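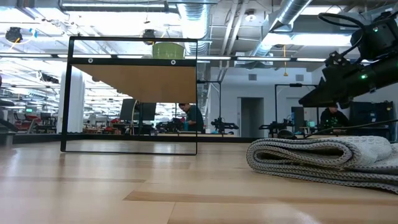 Figure 1. Wooden tabletop with a black metal frame and a pale green container.

Search this site
Enter keywords

Clutter and Study Time in Shared Student Housing

Ilaria Farina and Osian Hopkin
Submitted 20 February 2025

Background
Most students at Girgate live in shared houses and do their reading at the kitchen or living room table. We wanted to know whether clearing the table before studying changed how long people stayed at it. Earlier course projects looked at noise and at phone use, but none dealt with the table itself.

Method
We asked 12 students in the Pikden houses to keep a study diary for two weeks in October. In the first week they used the table as they found it. In the second week they cleared it down to what they needed for the session. Each person wrote down start and stop times and the reason for stopping. Nia Trevor entered the diaries into a spreadsheet and Iestyn Craddock checked the entries. We ended up with 300 usable lines.

Sessions shorter than 5 minutes were left out – most of these were people sitting down and being called away at once.

Results
Sessions were longer in the second week for most of the group. The difference was larger in the evening than in the morning. "Looking for something" was a common reason for stopping in week one and a rare one in week two. Hunger and messages from friends did not change.

Two students had shorter sessions after clearing. Both wrote that putting things away took up time they would have spent reading.

Limits
Everyone did the weeks in the same order, so we can't separate clearing the table from getting used to the diary. An essay was also due at the end of week two, and that alone may have kept people at the table. A repeat should have half the group start with the cleared week.

We thank Eifion Maddocks for comments on the diary form.

Shares 12
Comments 2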